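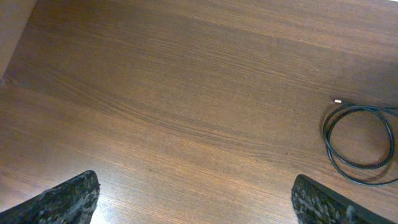 Gilang Tambunan doesn't buy it. Paying monthly for a rabbit's shots, he told the Dendlow town forum last night, only makes sense if you would have bought everything in the bundle anyway, and he wouldn't have.

He was talking about Burrow Club, the prepaid care plan that the Godoy veterinary group began selling in December at its clinics in Dendlow and Rirnia. The plan covers rabbits and guinea pigs. Owners pay in 12 installments and get vaccinations for rabbits, two health checks, nail trims and a discount on dental work. Godoy says 1,617 animals are now enrolled, and it calls the launch "a huge success for small pets."

Maybe so. Enrollment figures tell you how many people signed a form. They don't tell you how many came back for the second health check, and Godoy wouldn't give that number when we asked. A spokesperson said it was "too early for meaningful data." It was apparently not too early for the banner outside the Rirnia clinic.

The leaflet promises savings of "up to" a quarter on routine care. The small print on the back compares the plan with the full list price of every item in it, dental discount included. An owner whose rabbit has good teeth gets nothing from that part. Guinea pig owners pay the same monthly fee even though the vaccinations are for rabbits only. Godoy says they receive an extra weight check instead, a service that both clinics were offering free at the front desk until last fall.

Then there is the matter of leaving. The contract runs a full year and renews by itself unless the owner writes in a month before it ends. If the animal dies, payments stop, but only after any treatment already given has been charged at list price. That could leave a family with a bill for a pet they no longer have. Godoy says it would look at such cases "with compassion," a word that does not appear in the contract.

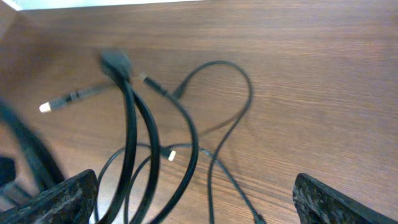

Can you switch clinics in the middle of the plan? Only between Dendlow and Rirnia. Owners who move out of the area have to settle up and cancel.

The billing is handled by Wodia, a payments company that also runs gym memberships. Missed payments bring a late fee, and two in a row suspend the plan. Tambunan, who keeps three rabbits, said he had asked the Dendlow clinic for a plain price list so he could do the math himself. He was handed the leaflet.

None of this means that the shots are a bad idea. Vets we spoke to at two other practices recommend them for rabbits, indoor ones included, and said monthly payments can help people who would otherwise put it off. One of them also suggested asking for the price of each item on its own before signing anything.

Godoy plans to add ferrets to the scheme. It has not said what they will be charged, or for what.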